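Pacing in the middle of The Rerstead Letters

wcrichton
2022-12-13
Anyone else finding the middle of this slow? I'm 200 pages in and Inlow still hasn't left the house. I liked her first book a lot.

fraser_a
Stick with it. Part 3 moves faster once the brother turns up.
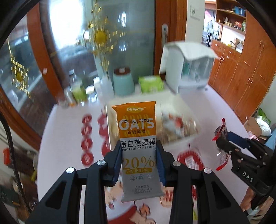 I read the last 40 pages in one sitting and went to bed late.

rodica.m
I disagree with Fraser. The brother is the weakest thing in it. He only shows up to explain the letters, and we could have worked those out ourselves. The house chapters are the best writing she's done.

wcrichton
The writing is fine. I want something to happen.

hdunbar
Did anyone go to her talk at the Lindsay library in March? She said she cut 3 chapters from the middle. It must have been longer still.

rodica.m
I'd read those.

isla_j
I'm with Wilma. Gave up when the roof leaked for the second time. Might try again over the break. Snacks are sorted for our book group anyway.

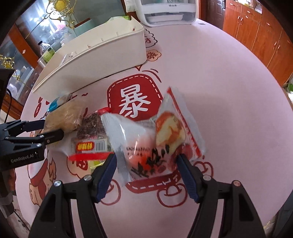 Pastry and a chocolate-flecked cake

fraser_a
The second leak matters, Isla. Go back to it.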